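Speaker notes: Grease intervals on articulated hauler hitches
Tuvard service day, Wirkulley depot, Thursday, August 21, 2025

Slide 1. Start with the hitch, not the engine. Most people in the room run mixed fleets, so keep model names out of it until questions.

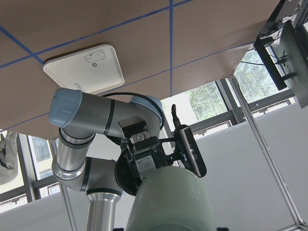

Reading time: 2 minutes

Slide 2. The center hitch carries steering load and oscillation load at the same time. The lower bearing sits closest to the haul road and takes in the most grit. Purge grease is what keeps the seal lip clean. Once the purge stops, wear moves to the pin.

Slide 3. Skakcombe quarry log. Trucks on the wet ramp were greased every 60 hours, per the site sheet. In June the interval was cut to 46. Say clearly that this is one site and one season. Show the pin wear chart, then leave it up while people read the axis labels.

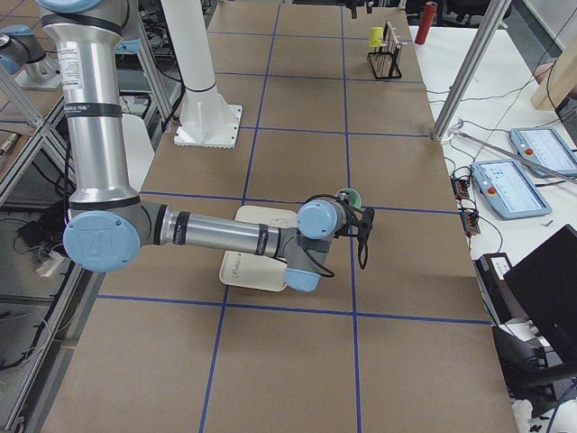

Widmer asked whether an autolube system makes the interval question go away. It does not, Widmer was told, if the line to the lower bearing is pinched — the pump will still cycle and the cab light will stay green.

Slide 4. Checking the lines. Pull the fitting at the bearing end and run a manual cycle. Grease should show at the open line. If it doesn't, work back toward the divider block one joint at a time.

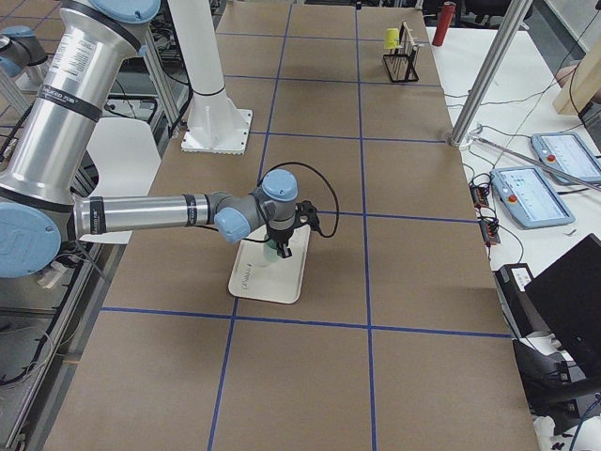
Cold grease gives a false result on this check. Use the grade on the plate for the season, and run the cycle after the truck has worked part of a shift.

Slide 5. Measuring play. Park level, articulation lock off, dial gauge on the rear frame, wheels chocked. Lift at the front frame only as far as the manual allows. Take 2 readings and write down both. 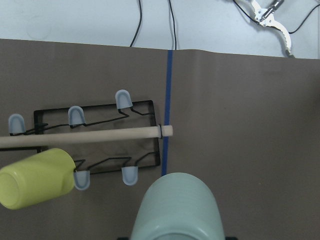
Notes by the Tuvard field service desk

Slide 6. Shims. Do not shim out play that comes from a worn pin. Measure the pin first, then the bore. Handout has the torque sequence — point to it and move on to questions.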